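# 화이트보드 빛 반사, 다들 어떻게 하고 쓰세요?

**골판천장**
2025년 7월 24일 · 사무실/작업실 게시판

작업실에 세워 쓰는 큰 화이트보드 때문에 여쭙니다. 유광이고 테두리는 검은색입니다. 이사 오면서 중고로 들였는데, 판매자가 "아주 밝은 보드"라고 했을 때 무슨 뜻인지 물어봤어야 했습니다. 밝긴 밝습니다. 글씨만 안 보입니다.

공간은 창고형 건물 한 칸입니다. 천장이 흰색 골판이고 흰 보가 지나가고, 벽도 흰색, 배관까지 흰색이라 어디로 고개를 돌려도 빛이 튑니다. 회의 때 앞에 앉은 사람은 제 글씨 대신 형광등을 읽습니다. 한 명은 자기 얼굴을 보면서 머리를 만지더군요.

시도해 본 것은 이렇습니다.

- 보드를 벽 쪽으로 붙이기: 벽 아래쪽에 콘센트가 있어서 가려집니다. 멀티탭을 꽂고 나면 보드가 앞으로 밀려나옵니다.
- 조명 끄기: 반사는 사라집니다. 회의 참석자도 사라집니다.
- 진한 마커로 바꾸기: Folov 검정을 샀습니다. 진하게 안 보입니다.
- 보드를 살짝 뒤로 기울이기: 천장 조명이 더 선명하게 들어옵니다. 화질이 좋아졌다고 해야 할지. 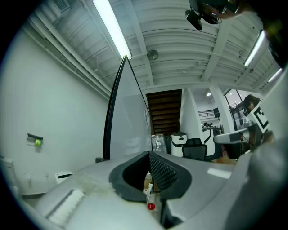 위쪽이 문제인 것 같다는 심증은 있습니다. 보드가 키가 커서 윗부분 글씨는 거의 포기 상태고, 그래서 중요한 내용은 전부 허리 높이에 적습니다. 읽는 사람들이 점점 공손해 보이는 효과는 있습니다.

보드를 버리지 않고 해결할 방법이 있을까요? 예산은 넉넉하지 않습니다. 무광 필름을 붙이면 잘 안 지워진다는 얘기도 있던데 써 보신 분 계시면 알려 주세요. 가능하면 배관이나 천장은 안 건드리고 싶습니다. 건물주가 천장에 애착이 있습니다.

---

**Saulius Ozoliņš**
채택됨

한국어가 조금 어색해도 이해해 주세요. 학원 교실에서 같은 문제로 오래 고생했습니다.

반사는 각도 문제라서 먼저 돈 안 드는 것부터 하시면 됩니다. 의자에 앉아서 보드를 보고, 다른 사람이 보드를 천천히 돌리게 하세요. 벽과 평행하게 두지 말고 한쪽 끝만 앞으로 빼는 겁니다. 우리 교실은 15도쯤에서 끝났다고 쓰고 싶지만 재 보지는 않았고, 바닥에 테이프를 붙여 두었습니다. 테이프 위치가 정답입니다.

뒤로 기울이는 건 반대입니다. 윗부분을 앞으로 조금 숙여야 천장 대신 바닥이 비칩니다. 바닥이 어두운 색이면 글씨가 훨씬 잘 보입니다. 받침 뒤쪽에 고무판을 끼우면 되는데, 키 큰 보드는 넘어질 수 있으니 위쪽을 벽이나 기둥에 꼭 묶으세요. 저는 묶지 않고 한 번 해 봤고, 그 뒤로 묶습니다.

필름은 Vular 무광을 썼습니다. 반사는 많이 줄어듭니다. 지우는 건 솔직히 유광보다 못합니다. 당일에 지우면 괜찮고, 방학 동안 둔 글씨는 1월에 돌아와서 보니 가족이 되어 있었습니다. 붙일 때는 보드를 눕히고 먼지를 완전히 닦으세요. 세워서 붙이면 기포가 생깁니다. 전체를 다 붙이지 말고 위쪽 절반만 붙이는 것도 방법입니다.

> **골판천장**: 앞으로 숙이는 건 생각도 못 했습니다. 위를 끈으로 묶고 해 봤더니 윗줄이 읽힙니다. 이제 바닥이 비치는데, 바닥 청소를 해야 한다는 걸 모두가 알게 되었습니다.

> **Saulius Ozoliņš**: 청소는 다른 게시판입니다.

---

**마커세자루**

조명에 확산 커버를 씌우세요. 저희는 Wynne에서 나온 걸로 3개 달았는데 빛이 퍼져서 보드에 줄이 안 생깁니다. 천장은 안 건드리고 등기구에만 끼웁니다. 단, 등기구 규격에 맞는 제품만 쓰셔야 하고 열 나는 등에는 안 됩니다. 한지 같은 거 붙이지 마세요. 예쁘다고 붙인 사람을 압니다.

마커는 검정 말고 진한 파랑도 한번 써 보세요. 저는 차이가 난다고 느끼는데 동료들은 기분 탓이라네요.

---

**avbridge_만세**

그냥 Avbridge 전자칠판 사세요. 저는 만족합니다.

> **골판천장**: 예산이 넉넉하지 않다고 적었습니다.

> **avbridge_만세**: 할부 됩니다.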